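I got to Yaneth Sotelo's lab early and she was already arguing with a spreadsheet. "Give me one second," she said, and then it was more like ten minutes, so I had time to drink the coffee she'd handed me and read the whiteboard (mostly arrows, plus a phone number for a sandwich place).

Sotelo works on teaching robot arms to do small table jobs by showing them people doing the same jobs. Her group at Waltholm records with a hand-held gripper — you squeeze, it closes, and a camera on it sees pretty much what a robot's wrist camera would see. I'd read the Plarkton write-up twice before coming over and still had a pile of questions, most of them about one table near the end.

"Everyone asks about that table," she said. "I should have put it on page one."

The question behind it is simple enough. If you've only got so many hours of people to record with, do you want a lot of demonstrations in one room, or fewer spread over many rooms? Her team collected 300 demonstrations in a single office. Then they collected 195 more across four different rooms, same task, same gripper, and trained a separate policy on each set.

The smaller set won. On a desk neither policy had seen, the one-room version kept reaching for spots where things used to be. "It had learned our office," Sotelo told me. "It was great at our office! You'd move it down the hall and it just looked lost. I felt kind of bad for it."

I asked whether she'd seen that coming. She made a face. "I told people I did. I'd bet on a tie, and I owe Wattanapong lunch." (Wattanapong runs the training side and was out the day I visited, so I can't report whether the lunch ever happened.)

What surprised me more was how much got thrown away. Of those 195 recordings, 144 made it into training. The rest failed the tracking check, where software works out the path the gripper took through space and sometimes gives up.

"Fast turns are the worst," she said. "People get comfortable and start whipping the thing around. Then there's blank wall. If the camera gets a good long look at a blank white wall, there's nothing for the tracker to hang on to, and you've lost the whole take."

So they started putting printed markers out on the desks before each session, and they now ask new people to do a slow sweep of the room first. Sotelo thinks the sweep did more than the markers. She hasn't tested them separately and was pretty blunt about that. "Somebody's going to ask me in review, and I'm going to have to say I don't know."

We went back and forth for a while on clutter. I'd assumed you would want a tidy room, and she used to think so too. These days she leaves it all where it is, bags and chairs and people working at their desks.
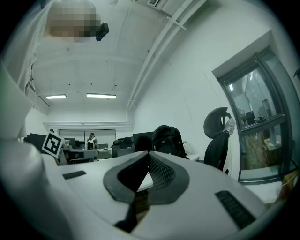 *The gripper up close, with a marker card and the office behind it.*

"A robot is going to end up in a room like that anyway," she said. "If I clean up for every recording, I'm training it for a place that doesn't exist."

Next up is a tool called Rotesex, their own script for flagging a bad take while the person is still holding the gripper. Right now they find out the next morning, and by then whoever did the recording has gone home. She showed me a rough version on her laptop. It crashed, she restarted it, and it flagged a take she was sure was fine. "See, that one's good," she said, scrolling back through it frame by frame. Then she stopped. "Okay, no. There's a jump right there."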